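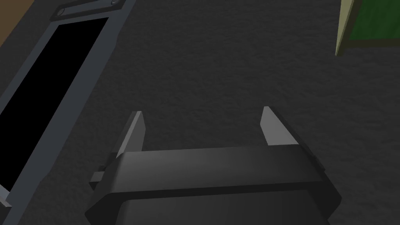
Image: Torinwood Media Library

Section 4. Registering Attendees and Entering Dates of Stay

This section applies to organizers who use Sesine to run a conference, workshop or summer school with on-site lodging. Before you start, the event must have a title, a venue and a time zone. If any of these is missing, the Registration tab stays gray.

4.1 Opening registration

1. Sign in with an organizer account and select the event from the list.
2. Open Registration, then Periods.
3. Enter the opening date and the closing date. Registration closes at 23:59 in the time zone of the venue. An entry of Thu 4 June in the closing field therefore keeps the form open until the end of that day at the venue.
4. Select the attendee types you want to offer. A new event has three: Regular, Student and Invited Speaker.
5. Click Save, then Publish.

Caution: Attendee types cannot be deleted once the form has been published. They can be hidden, but existing records keep the old type.

4.2 Partial attendance

By default the form assumes that each person stays for the full event. To allow shorter stays:

1. Open Registration, then Form Fields.
2. Turn on Arrival Date and Departure Date.
3. Set the earliest arrival and the latest departure. These may fall outside the dates of the program.
4. Under Meals, choose whether lunch on the day of departure is included.

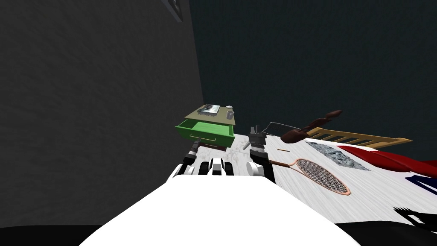
5. Click Recalculate. Sesine updates the room and meal totals for all records, including those already confirmed.

Note: Recalculate does not send mail. Attendees whose fee has changed must be notified from the Messages tab.

4.3 Sending the room list to the hotel

Room lists are exported through the Cimura connector. The connector has to be installed by an administrator (see Section 5).

1. Open Lodging and check that every record marked Needs Room has two dates.
2. Select the hotel. The Gebru layout is used unless the hotel has asked for another one.
3. Click Export. The file contains one row per person per night.
4. Compare the total at the bottom of the file with the Nights figure on the Lodging page. If the two differ, look for records with a departure date earlier than the arrival date.

Caution: Dietary requests and passport numbers are left out of the export. Do not add them by hand to a file that will be sent by ordinary mail.

4.4 Late changes

After the closing date, attendees can view their record but cannot edit it. An organizer can unlock a single record from the Actions menu. The record locks again after 4 days.
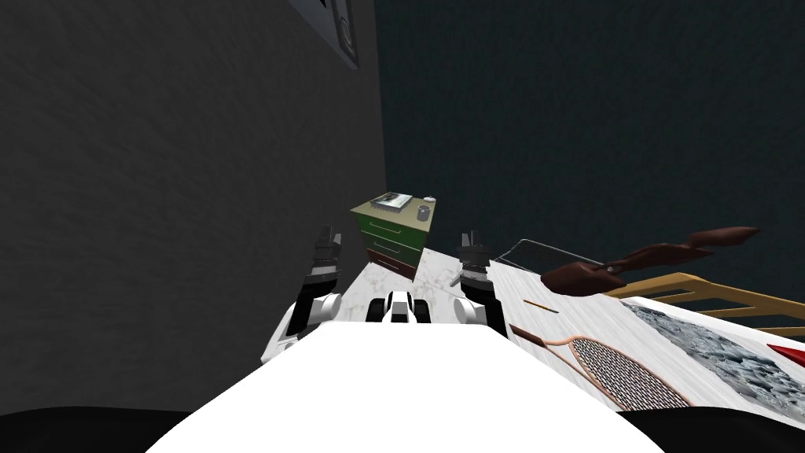

Can an attendee change the departure date after the room list has been exported?
Only if an organizer unlocks the record. Once the new date is saved, export the list again and send the hotel the full file.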